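**Two-arm table operator and fault reviewer, Skosomis (on site, part time to start)**

We are a small workshop in Vakville, and for most of the past year we have been teaching a pair of table-mounted robot arms to do the kind of fussy household jobs people do without thinking. Setting candles in candle holders is the current one. It sounds like nothing much, and then you try it with two grippers and a pile of cables, and you find out how much your own fingertips have been doing for you all these years!

We'd like to add one person to the team, and we want to be open about why. In March the left arm dropped its brake in the middle of a run. It had been holding still over the table, the operator leaned in to straighten a holder, and the arm came down beside her hand. She was not hurt (a fright and a cracked candle cup, that was all), but we stopped everything and stayed stopped for 11 days while we went back through the logs. What we found was a loose connector that had been giving short warnings for over 900 cycles. The warnings were there on the screen the whole time. Everybody had gotten used to clicking them away, and that includes the people writing this ad.
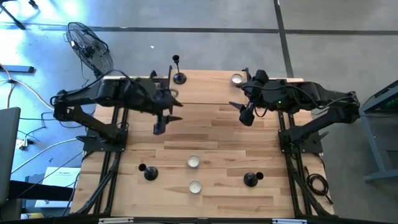
So the job has two halves, and we care about both of them equally. For half of your time you'll run the table: lay out the holders and tealights, guide the arms through the task, reset, and go again. For the other half you'll read back through the day's fault messages, match them up with the recordings, and tell us which ones worry you. If you say stop, we stop. That rule came in after March and it applies from your first morning, whether or not you turn out to be right.

## What a shift looks like

Shifts run from 9:30 to 3:00 with a proper lunch. You'll start with a walk around the table, tugging gently on the cables and checking that both bases are tight. Then come the runs, in blocks of 40 minutes or so, with a break after each one. The last part of the shift is the fault review, done sitting down with coffee.

A few things that are now part of the routine:

- Hands stay off the tabletop until both arms are parked and the motor power is off, even for a holder that has only tipped over.
- Every warning gets written down before it is cleared, including the ones that look exactly like yesterday's.
- Closeups from the wrist cameras are saved with each fault. They are often our best look at a slipped grip or a cable pulled tight, and you'll get to know that odd low view of the table very well.

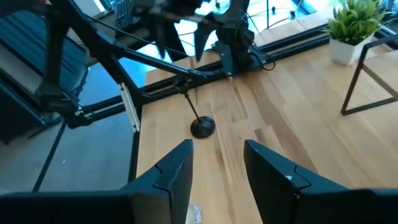 ## Who we hope will write to us

You don't need a degree, and you don't need to have touched a robot before. Some of the best people we've worked with came to us from bakeries, sewing rooms and hospital supply desks. We would love to hear from you if you are patient with repeated work, if you write clear notes that a stranger could follow, and if you are the sort of person who goes back to look when something sounded a little off. You should be comfortable standing for a good part of the shift, though we're happy to talk about changes to the setup if standing is hard for you.

It also helps if you can be a bit stubborn in a friendly way. We need someone who will speak up when the rest of us are keen to get through one more block before lunch.

## The practical side

The post is for 3 days a week to begin with, and we expect it to grow. You'll be paid hourly, training included, and you won't run the arms alone until you feel ready. The workshop is on the ground floor of the Steinbach building, a short walk from the Tralside bus stop, and there is bike parking in the yard.

To apply, send us a page or so about yourself, along with a few lines about a time you noticed a problem early (at work, at home, in an old car, anywhere at all). We'll invite a handful of people in to spend a paid morning with us, watch some runs and ask whatever they like, and that includes asking to see the full report on what happened in March. Please mark your letter "Skosomis table operator" and leave it at the front desk, or mail it to the workshop at the Steinbach building, Vakville.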